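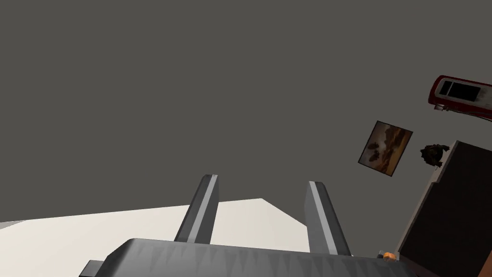 Linenness Records: Frequently Asked Questions

What does Linenness release?
We reissue live jazz recordings, mostly small groups and singers taped in clubs and halls. A few studio sessions come out each year as well. New titles appear on the Kerkia series (previously unissued tapes) or the Preda series (albums that have been out of print).

How many copies do you press?
Each Kerkia LP is a single pressing of 950 copies, numbered on the back cover. Preda titles are not numbered and may be repressed if there is enough demand. CDs are made in small batches and restocked when we run low.

Will a sold-out Kerkia LP be repressed?
No. The CD and download stay available for as long as we hold the licence.

Why is the track order different from the original album?
Where the full tape survives, we follow the order in which the songs were played that night. Original LPs often moved tunes around to fit the length of a side. The old running order is printed in the booklet.

Why are some track times different from the old sleeve?
The times on early sleeves were often wrong, or left out the applause and announcements. Ours are taken from the new transfer and include any spoken introduction.

Can I hear crowd noise on the live albums?
Yes. Glasses, talking and the odd cash register are part of a club tape and we leave them in. We remove clicks, hum and dropouts where it can be done without dulling the cymbals.

What is Nerkar?
Nerkar is our download store. Your login for the main shop works there too. Files come as FLAC or MP3, and you can download each purchase up to five times. If you run out, send us your order number and we will reset it.

Do LPs include a download code?
All Kerkia LPs do. Preda LPs include one from catalogue number 654 onward. The code is on a card inside the sleeve, so please check there before writing to us.

How long does shipping take?
Orders placed before 9 a.m. are packed the same day. Later orders go out the next business day. You will get a tracking number by email once the parcel has been scanned.

My record arrived warped or with a split sleeve. What should I do?
Email us a photo of the record and the outer carton. Keep all the packaging until you hear back. We replace damaged LPs while stock lasts and refund them after that.

Can I license a track for a film or radio program?
Sometimes. We control the rights to most Kerkia tapes, but Preda albums are usually licensed to us for sale only. Tell us the title, the length you need and where it will be heard.

Do you buy old tapes?
Yes, if the performers and the venue can be identified. Please don't mail a tape without contacting us first, and don't play it to check the condition.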